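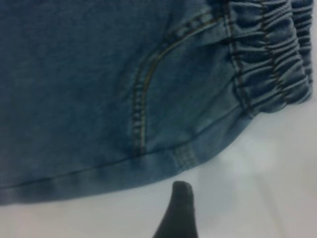

Chapter 6
Indigo and the Warp-Faced Twills

Chapter 5 treated dyes that enter the fiber and stay there. Indigo behaves differently. It does not dissolve in water, and in its ordinary form it has almost no attraction to cotton. To be used at all it must first be reduced to a soluble form, usually called leuco indigo, which is pale yellow-green in solution. The yarn takes up this form in the bath. On exposure to air the dye returns to its blue, insoluble state and is held in and near the surface of the yarn.

Two results follow. A single dip gives only a light shade, so dark shades are built up by repeated dipping and airing. The core of the yarn also remains largely undyed, a condition known as ring dyeing. As the surface wears, the white core begins to show, first along seams, folds and raised edges, where rubbing is greatest.

Denim is the main fabric in which this behavior is wanted. In the usual construction the warp is dyed with indigo and the weft is left undyed. The weave is a twill in which each warp yarn passes over two or three weft yarns and under one, so the face is mostly blue and the back mostly white. The diagonal line of the twill may run to the right or to the left. Its direction, together with the twist of the yarn, affects how sharply the line stands out and how much the cloth skews after washing.

Section 6.1 covers the chemistry of reduction and the control of the bath. Section 6.2 compares rope dyeing with slasher dyeing. Section 6.3 deals with weave, weight and skew. Section 6.4 takes up finishing and the measurement of color loss, using the wash trials run at the Fellville mill by Wakana Onishi and Zixuan Lü. Their series used 96 specimens cut from one roll, and the full readings are given in the tables at the end of the chapter.

Terms to know before reading on: leuco form, ring dyeing, warp-faced, skew, crocking. Students who have not worked with reducing agents should review the safety notes in Chapter 2.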